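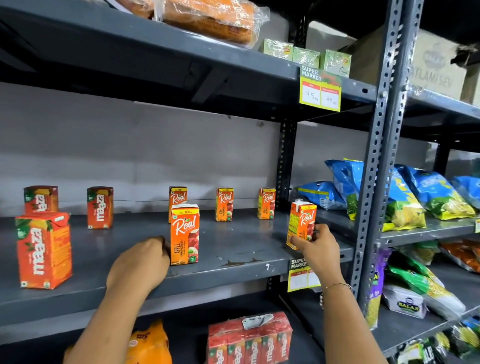 Thread: Planner thinks a half-empty shelf is a finished shelf

Forum: Perception and Planning > Retail

shelfish_gene
19th June

I have 32 head-camera clips of people tidying store shelves, and I'm using them to get subgoals for our planner (Rollstead, the open branch). Opening post has a still from one. Juice cartons, two hands, plenty of bare grey shelf between things.

Our segmenter calls this state "complete". Its reasoning, if you can call it that, is that every carton is upright and none overlap in the floor plane. By that standard my fridge is a masterpiece.

How are you all defining done?

gassefa
Don't define it per object. Define it per facing. Group by product, fit a line to each group, score the depth error from the shelf lip. The Maaza at the front left and the one tucked behind it should come out as one column with a hole in it, and your planner should hate that hole.
– Gemechu Assefa

torque_of_the_town
Strong disagree. You're assuming the person wants columns. Maybe they want them along the back. Three of the Real apple ones are in a loose row back there. Learn the goal from the last second of the clip and stop writing store policy into a cost function.

gassefa
The last second of the clip is usually somebody's elbow.

shelfish_gene
Can confirm, elbows are well represented.

Separate gripe: the tracker. It gets the Real carton under the left hand fine, then merges it with the one right behind it. One box, very deep. The planner then tries to grasp the middle of it, where there is air.

saron_n
That's the merge threshold in Trimico. The default is 100 and it's set for pallets. Drop it to 32 and see if the two cartons separate. Also mask the hands before you run depth, not after. Curled fingers against a carton look a lot like more carton.

The multipack on the shelf below will bite you next. The same wordmark over and over, so a text-based detector reports a crowd of Maazas in shrink wrap and your planner makes a plan for each. I'd gate by shelf level.
– Saron Negussie

torque_of_the_town
Or don't use the text at all? Shape plus color does fine on cartons.

saron_n
Then enjoy telling the red-orange ones from the orange ones in bad light.

shelfish_gene
Ran it with 32 and hands masked first. Two cartons, at last. Merge errors across the set went from 1,711 to 805, and most of what's left is the blue snack packets in the next bay, which lean on each other and have no opinion about where one ends.

gassefa
Crop at the slotted upright. Not your bay, not your problem.

torque_of_the_town
Until somebody asks for the snacks.

shelfish_gene
Cropping for now. Trying facings against last-second goals tonight on the same clips, and I'll post both configs whichever of you is wrong.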